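Workshop > Notebooks > Kasberg cell

Search this notebook Go

July 2021

Kasberg cell, two-arm bench, sim side and real side. Picked up where the last entry stopped: left arm grasping fine in the model and drifting on the bench, right arm fine on both.

Started with the real left arm because it was already powered down. Took the wrist cover off and checked the flange screws. Two of them were under torque, one by a quarter turn, the other barely. Cleaned the threads, blue threadlocker, back to spec. Marked all the heads with the paint pen so we can see next time if one moves. The old marks had rubbed off and I would rather not guess again.

Cable loop at the left wrist was also too short. With the wrist rolled past 57 degrees it pulled against the strain relief. Let out slack at the elbow clip and re-tied. Ran the roll slowly end to end with a hand on the loop and felt no pull at either end. The right arm loop has always had more room, left it alone.

Then the tool offset. The Prutevo controller still had the value from the old fingers, the ones we took off last October. The model had the new one. The difference is 7 mm along the finger, and that is most of the drift we were chasing. Typed the new value into the controller, saved, power cycled, read it back to make sure it held. It has failed to save before when the pendant was left in teach mode, so: pendant to auto first, then save.

After that, back to the model to check that both arms still reach what they need to. Used the kitchen layout because it has the tray and the mat on opposite sides and the toaster between them. Left arm goes for the croissant in the blue tray, right arm for the sausage on the gray mat. The tray is the harder one because of the raised rim. If the left wrist comes in too flat, the gray wrist segment meets the rim before the fingers are at the food. Coming in from the near end and keeping the finger pointed up the length of the tray is the approach to keep.

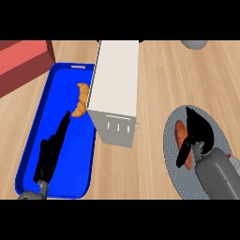
Castine wrote under this entry the same afternoon that the left approach should stop short of the target for one extra settle step before the fingers close, and that the settle time in the model ought to match the controller or the comparison means nothing. Also asked whether the collision shape for the toaster had been updated or was still the plain box.

Still the plain box. It is bigger than the toaster on every side, so the left arm gives up some room it could use along that rim. I will swap it for the proper hull, but not on the same day as an offset change. One thing at a time or we won't know what did what.

Settle step is in. Set to 300 ms on both sides. It was zero in the model, so Castine had a point.

Ran the Cropper script on the logs afterward to trim the idle time at the ends. It choked on the first file because the header has the old tool name in it. Renamed the tool in the header by hand. Needs fixing in the exporter so the next file comes out right.

Left to do:
- toaster hull in the model
- exporter tool name
- check paint marks on the left flange after a full week of running
- order finger pads for the right gripper, the drawer is down to the last pair
- back up the controller again now that the offset is changed, label the stick

Left the cell with both arms parked, air off, pendant on the hook in auto.

Questions about this notebook: ask at the Kasberg bench | © Kasberg workshop | Back to top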